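Renberg slatted bench top, reviewed after a winter of old computers

I have been meaning to write this up since June, when Lihua Yin asked me (for the third time, bless her) whether the slatted bench was worth the money or whether she should carry on using her dining table like the rest of us. So this is for Lihua, and for anyone else who takes old desktop computers to bits and is getting tired of finding screws in the butter dish.

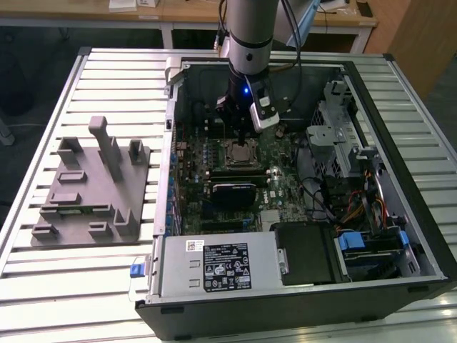
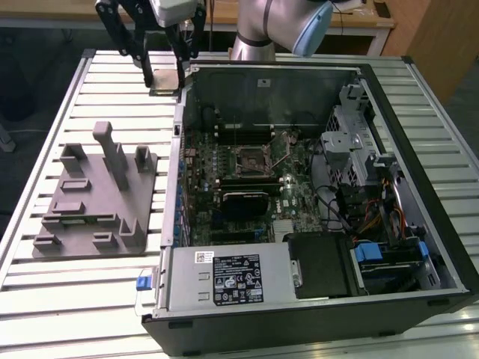 The Renberg top is sold as a general workshop surface, and I suspect most of them end up under drills and vices. Mine has spent nearly all its life under computers, and I have grown very fond of it. It's aluminium, pale, made of long rails with gaps between them, and you bolt it to whatever legs you already own. I used the legs off a Pullevura sewing table that had been sulking in the garage. A full-sized tower laid on its side with the panel off, like the Dell on the rails there, sits beautifully on it, and you can look straight down on the board and the processor socket without crouching or propping a torch under your chin.

The first thing I noticed was how steady everything stays. My old table had a slight bounce to it, which you never mind at supper but mind very much when you are lowering a processor into its square metal frame. You want to put the thing in level, let it settle, and bring the little lever over without the case shuffling away from you. On the Renberg, a heavy case simply stays where you put it. I've pushed quite hard on a stubborn graphics card and had no creeping at all.

The slats are lovely for cables too. I thread a couple of soft ties through the gaps and hold the power leads back out of the way, and I've clipped a small Gu lamp to the far rail, where it has stayed put all year.

Now for the grumbles, and there are 2 worth mentioning. The gaps eat screws! Anything small that rolls off the case goes straight through and on to the floor, and I spent a good part of one evening on my hands and knees with a magnet on a string. I now keep a Rarance parts tray next to me (it cost me next to nothing and has a proper lip), and a tea towel spread underneath catches the rest. The other grumble is that the metal is bitterly cold on the forearms first thing in the morning. Irén Jakab, who borrowed mine for a weekend of repairs, wore her cardigan sleeves pulled down over her hands and still complained.

I would also say do file the cut ends of the rails before you use it. Mine arrived with 3 rough corners and I have a snag in a good jumper to show for it.

I paid a little over 100 for the top on its own, with no legs and no fixings, and I felt a bit faint when I pressed the button. I'd buy it again, though, and I've told Lihua as much. 4 stars out of 5, and it would have had the last one if they had put a tray in the box.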